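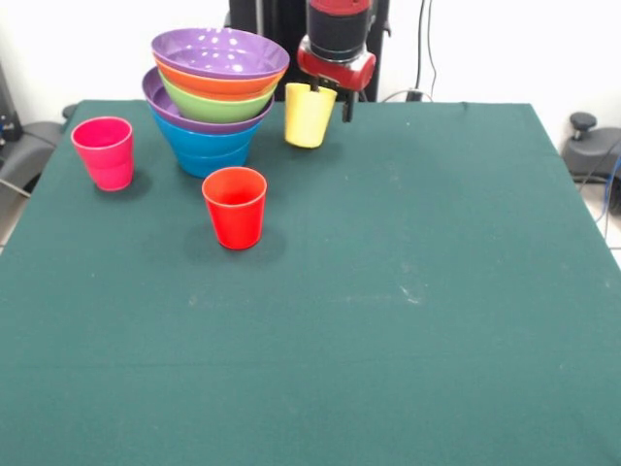

Can you teach a tabletop arm to stack dishes without writing any code?
With the Erano kit you do it by guiding the arm by hand and saving each position, and the only typing is the name of your routine.

I've had the kit on loan since February, and dishes were the first thing I wanted to try (my kids' plastic set, sorry kids). Tahsin Marikar at Bavent set me up with the starter package, and most of what follows is his method with my mistakes taken out.

Start with the cloth. Tape down the corners if yours slides, then run the Adora app and pick New Routine. Hold the teach button, move the arm over the first bowl, and save a point above it. Save another at the rim. You want 2 points per pickup, always, or the arm will come in sideways and knock things over!

Set the grip to 40 for thin plastic. I began way higher and the cups squished.

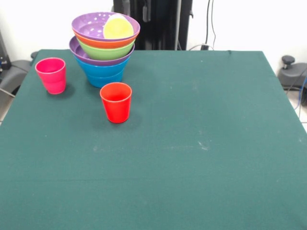
Nested bowls and two cups on the green cloth.

Now for the drop. Lower the bowl slowly, open the fingers, and go straight up before you move anywhere else. I skipped the straight up part on day one and dragged a bowl halfway across the table. Save the routine, then play it at the slowest speed with your hand near the stop button.

Unstacking is the same idea backwards, except you have to grab by the rim, and bowls like to stick together. My fix was a tiny wiggle at the top of the lift. 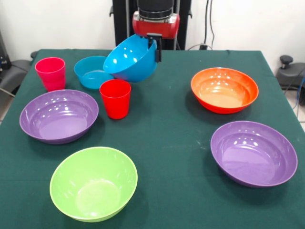
If the wiggle doesn't free it, nest the bowls less tightly to begin with, or drop the lift speed to 6. Jadwiga Sowa on the Bavent help line gave me that one and it's saved me a lot of swearing.

Would I buy the kit? Probably, yeah. The app is slow to open and I still can't rename a saved point, but teaching by hand is a joy. Next up, spoons.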